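Sun 29 September
By Letay Yilma

Zestonico will add 106 animated series to its streaming catalogue in October, most of them older Japanese shows that have been hard to find with English subtitles in Britain.

The titles come from the distributor Parnel, which bought the rights last year after the closure of a smaller rival. They include all 14 series of the long-running school comedy Arurach, a total of 1,093 episodes. Only the first two series have been sold on disc here, and both have been out of print for years.

Zestonico said the shows would arrive in weekly batches, with the family titles first. Each will carry an age rating and a short note for parents on violence and language. Shows rated 12 and over will be left out of children's profiles unless the account holder changes the setting.

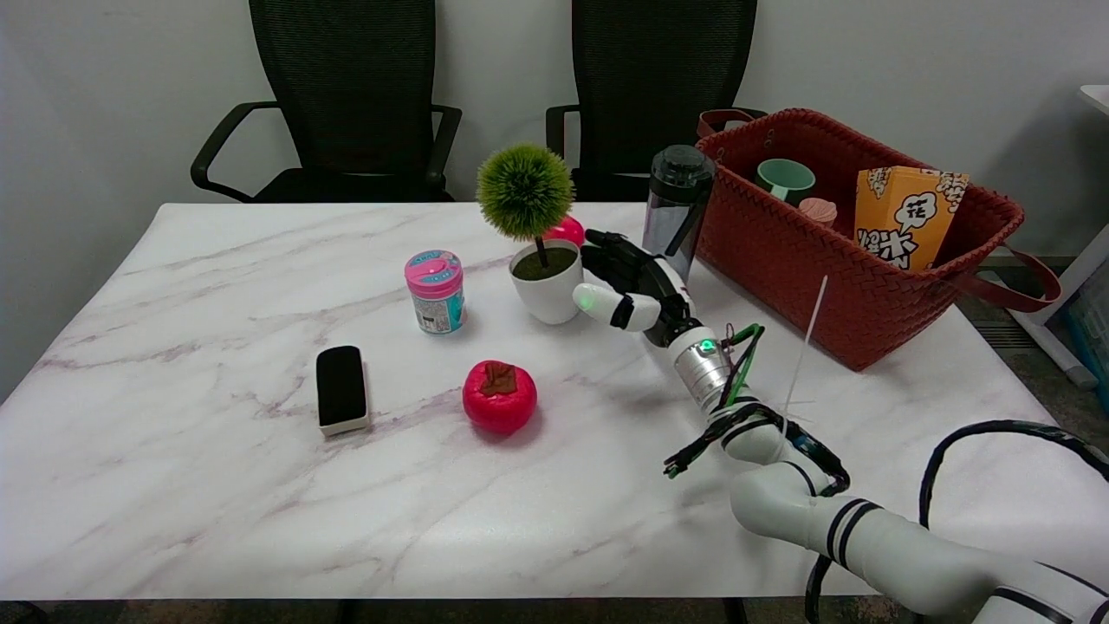 According to Gebru, a fan site that keeps a list of missing and deleted anime, the deal fills a large gap but leaves some questions open. The site said it wanted to know whether the original Japanese sound would be kept on every episode, as earlier releases of Arurach had replaced the songs — and in one case a whole scene.

Zestonico confirmed that the Japanese track would be offered throughout. English dubs will be there for fewer than half of the shows at launch, and no new ones have been ordered.

The price of a subscription will stay the same until the spring. Viewers on the cheaper plan will see adverts before each episode but not during it, except in films. Parnel is still in talks over the two Arurach feature films, which are held by a different owner.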